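Our Sitting Room, Little by Little

Welcome to the small gallery of our sitting room. My name is Shufen Cheng and I keep this page for my family and for friends who live too far away to visit us. Many of you asked to see how the room looks, so I try to put new pictures when something is changed.

The room was the most difficult one in the house. When we moved in, in October, we had only two folding chairs and a lamp from Marjorie Tindall. Marjorie and her husband Mervyn are our neighbors, and they have helped us more than I can write. For many weeks we ate our dinner on the folding chairs with the plates on our knees. My mother said on the telephone that a family without a sofa is like a family in a train station, and she was right.

We looked at sofas for a long time. Lieselotte Sperling came with me to three shops. She sat down on everything, also on the ones I did not like, and she always stayed sitting for several minutes, because she believes that a sofa shows its character only after some time. I wanted a light color. My husband wanted a place for his head, so that he can watch a film to the end without a sore neck. The one we chose is from Furnival, and it was 278 centimeters too long for the first wall I had in mind — I had measured the wrong wall. So it went to the other side of the room.

Some words about the daily care, since Amber Catterall wrote to ask me. A light sofa needs attention, but it is less work than I was afraid of. I wipe the seats with a soft cloth, only a little damp, and after this with a dry one. Crumbs like to hide between the cushions, so I go there with the narrow end of the vacuum cleaner. The pillows are a different story. They travel everywhere. In the evening I collect them from the floor, shake them outside the door and put them back, and the next evening I do the same again.

The pictures are here, with my short notes.

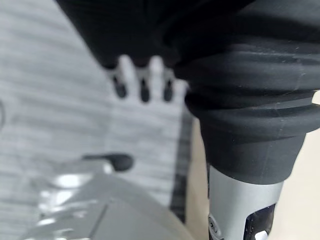
A very close view, with the light gray texture only soft behind.

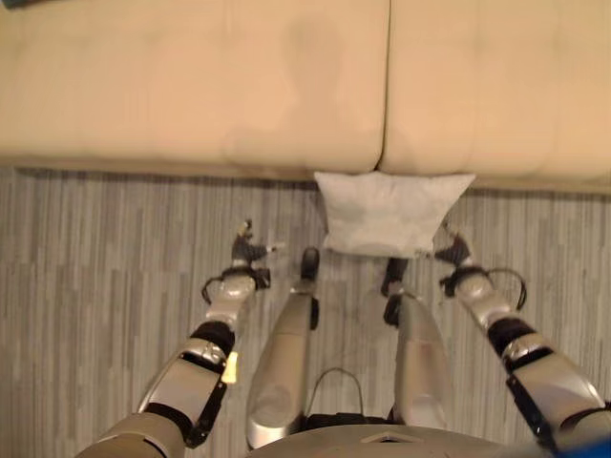 The white pillow on the floor, against the front of the sofa, just at the seam between two seat cushions. The striped gray floor goes well with the beige, I think.

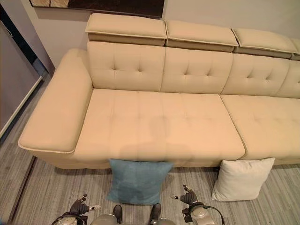

The long sofa with its headrests and the small tufts in the back cushions. Mervyn says the wide armrest is the best seat for a cup of tea, but I do not allow it without a tray.

The next thing will be a low table. I have seen one at Nolico for 247 and a smaller one at Dotberg for 70, and I cannot decide. The small one is nicer, but there must be place for the plates when all of us come together. If you have one of these tables at home, please write to me how the surface is after a year. I would also like to hear about curtains, which I have not even started to look for.

Page last changed on February 7, 2020.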